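Unit 4: Workroom Planning and Interior Loads
Course handout, Building Services and Interior Layout

Scope

This unit covers the early planning of a workroom: floor loading, clearances, power outlets and finishes. Structural design of the slab or joists is handled in a separate course. Students should bring the Stedex worksheet to the lab session, with the first table filled in.

4.1 Floor loading

Two kinds of load act on a workroom floor. Dead load is the weight of the building parts themselves, including the floor covering and any fixed partitions. Live load is everything that can be moved or changed, such as people, furniture, stock and equipment. Equipment that is bolted down is often entered as dead load in its final position, but the floor must still be checked for the route by which it enters the room.

A distributed load is stated as force per unit area. A point load is stated as force over a small contact patch. Both checks are required. A floor that passes the distributed check can still fail locally under a table leg or a caster.

Worked case. A bench and its contents weigh 1,000 lb in total and stand on 4 legs. With the weight shared evenly, each leg carries 250 lb. Even sharing is rarely met in practice. A stiff bench on an uneven floor may rest mainly on two diagonal legs, in which case each of those carries 500 lb. Use the second value for the point load check unless leveling feet are specified.
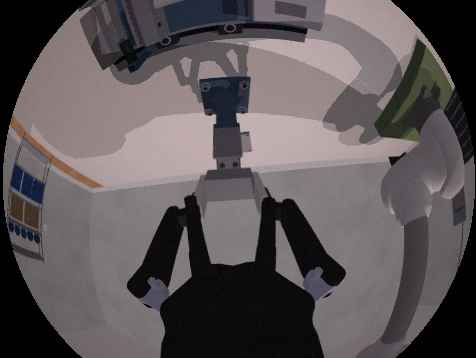 Spreader plates reduce contact pressure but do not reduce the total load. Doubling the side length of a square plate cuts the average pressure to one quarter, provided the plate is stiff enough not to bend. Thin plates on a soft covering should be treated as having no spreading effect beyond the leg itself.

4.2 Clearances

Clearance is measured from the outermost edge of the item in its widest working state. For a cabinet this means doors and drawers fully open. For a bench it includes the space taken up by a seated or standing user. Where two working zones face each other across an aisle, the zones may not overlap, and the aisle width is added between them.

Draw the zones on the plan before placing the furniture symbols. In the Aten exercise most errors came from drawing the furniture first and fitting the zones into whatever space was left over. Check door swings last, then repeat the aisle check.

4.3 Power outlets

Outlets are set out from the equipment schedule and then adjusted to suit the walls. List each item with its rated power, its cord length and whether it runs continuously. Group the items by circuit. Do not place two high-draw continuous items on one circuit, even where the sum of the ratings is within the limit, as later additions will usually push it over.

Low wall outlets suit floor-standing items and cleaning equipment. They are a poor choice behind deep furniture, where the plug cannot be reached without moving the load. For benches that stand away from the wall, consider a floor box or an overhead drop. Cords may not cross an aisle.

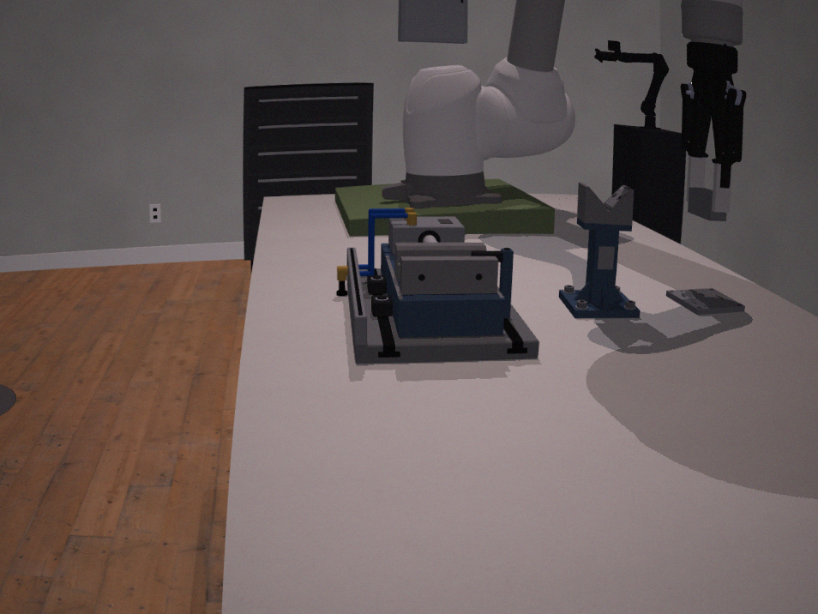
Figure 4.2. White worktable on a plank floor, with a small outlet above the baseboard.

4.4 Finishes

Wood floors move with changes in humidity. Leave an expansion gap at every wall and cover it with a baseboard fixed to the wall only. A baseboard nailed through the boards will hold them in place and cause buckling. Boards are normally run parallel to the longest wall unless the joist direction calls for something else.

Wall color affects lighting calculations through reflectance. Record the value used. If the paint has not been chosen, take the lower end of the likely range and note this on the sheet.

4.5 Exercises

Use the Dastusgate plan for all parts.
Part 1. Find the point load at each leg of the main bench, for even sharing and for diagonal support.
Part 2. Mark all working zones and state the narrowest remaining aisle.
Part 3. Prepare a circuit schedule and mark outlet positions.

Reading: Štěpánek workbook, chapter on floor coverings. Worksheets are due in April.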